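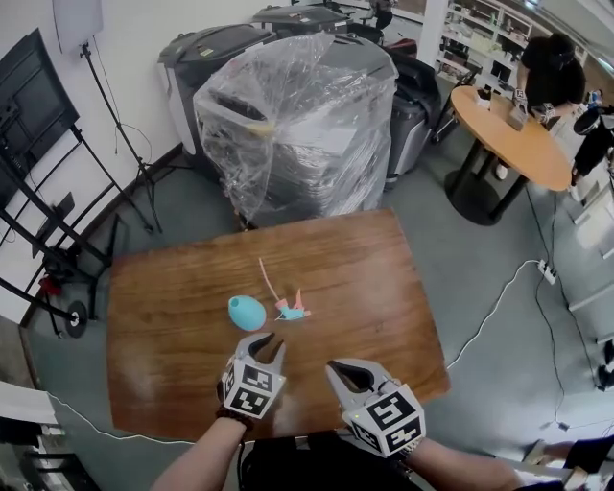 Blue egg and the small pink and cyan toy on the big table, printers along the back wall.

22/11/2018

Toy sorting for the Cludico box, second session. Cleared the big table first and wiped it down, since the glossy top shows every crumb and the smaller parts slide on it if there is any dust. Next time I will put a cloth down. The pink strands are hard to spot once they fall on the floor.

The list from Deividas Stankevičius has 81 pieces on it. We have 68 checked off. The rest are either in the Semus crate or were never sent, and I have not opened the crate yet. He wants the list back with a tick, a question mark or a line through every entry, no blanks.

Rules we settled on, so I stop changing them halfway:

- Eggs and other closed shapes go in the shallow tray, on their sides. They roll if stood up.
- Anything with a string, strand or tail gets its own bag. Do not wind the strand around the body, it keeps the kink.
- Parts that are two colors are listed under the larger color. Pink and cyan in equal amounts goes under pink.
- Damaged pieces go in the Edik tub even when they look fixable.

The egg is on the list as "egg, lt. blue" with no size. I measured it at 68 mm on the long side and wrote that in the margin. The pink and cyan one is not on the list under any name I could find. I put it down as "small toy, pink/cyan, strand" and left the number column open. Deividas may know it by another name, he did the first half of the list in March from the old Shawky labels and those names make little sense now.

Bags: started with a pack of 100, 28 left. Enough for the crate if it holds what I think it holds. The zip ones are better than the fold-over ones, which open in the box.

The wrapped machine by the wall stays wrapped. Please do not use the top of it as a shelf for trays, the plastic is slippery.

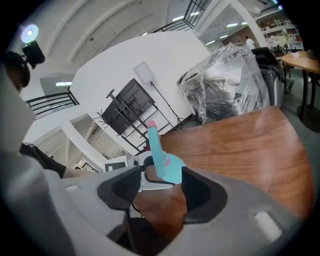
**Do the blue pieces with a pink tip go in with the plain blue ones?**

Keep them apart. Plain blue goes in the shallow tray and anything with a pink tip or stripe goes in the two-color tray, listed under blue.

Two-color tray is nearly full. Either we split it by size or get a deeper one. I would split it, the deep trays end up with everything small at the bottom and you have to tip them out to find one part.

Still to do:

- open the Semus crate and check against the list
- ask Deividas about the strand toy
- write new labels for the trays, the pencil ones rub off
- move the finished bags to the Cludico box and tape the lid, one strip only so we can get back in

Stopped there. List is in the folder with the tray labels.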